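Teaching by the Roomful
Apr 21, 2025

The data shop at Wimton takes up half a floor above a tile showroom, and its main product is patience. Operators there steer simulated robots through simulated homes, and the recordings go into Pliltaron, the learning system the company hopes will someday find its way around a real kitchen. I spent an afternoon with the operator who has been at it longest and who asked to be identified by job title only. "My mother thinks I work in logistics," the operator said. "I'd like to keep it that way."

A shift is 60 episodes. An episode is one try at one chore: go there, pick that up, bring it back. The operator holds a controller in each hand and sees what the robot sees, on whatever slant the robot happens to see it.

"People expect a video game. In a game somebody has thought about whether you're having fun."

The rooms come out of a generator called Triltance, which swaps the surfaces around so that Pliltaron doesn't get attached to any one shade of beige. I asked whether anyone reviews its taste. There was a pause.

"I've had floors like lava. You get used to it. I went home and my own carpet looked like a mistake."

What does a good example look like? Slower than you'd think, and a little boring. The operator used to rush and was sent back to training for 2 days in June. Grasps are supposed to be deliberate, with both arms kept out of trouble on the way in. Fumbles are kept too, as long as the operator recovers from them, and they go into a separate folder.

"That's the folder I'm known for," the operator said, without visible shame. "They told me my recoveries are very rich. I put it on my review."

Tight gaps are the least popular assignment. With a wall on one side and a big dark panel on the other, there isn't much room for elbows, and the robot has 2 of them to worry about. A new operator may need 20 tries to get a recording worth keeping. The veteran wouldn't give a personal figure.

"Put down that I'm improving."

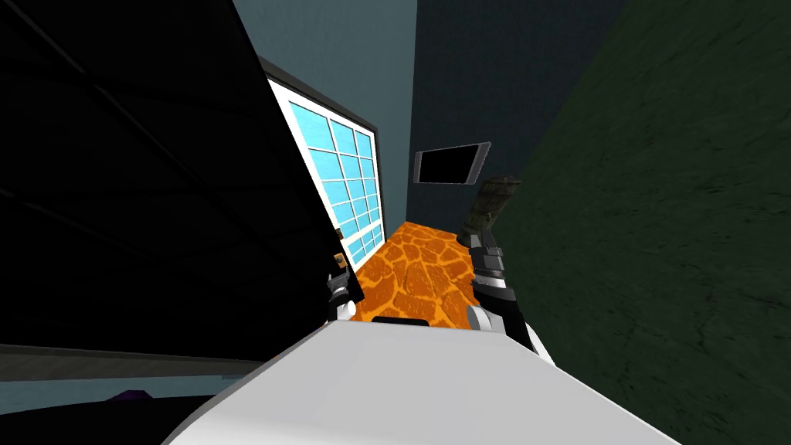

What Ejigu Does With It

Finished episodes go down the hall to Ejigu, the sorting program, which throws out anything with a long stall in it. The operator regards it as a colleague, and a bad one. "I stopped to sneeze once. It threw out the whole episode. Best grasp I ever made."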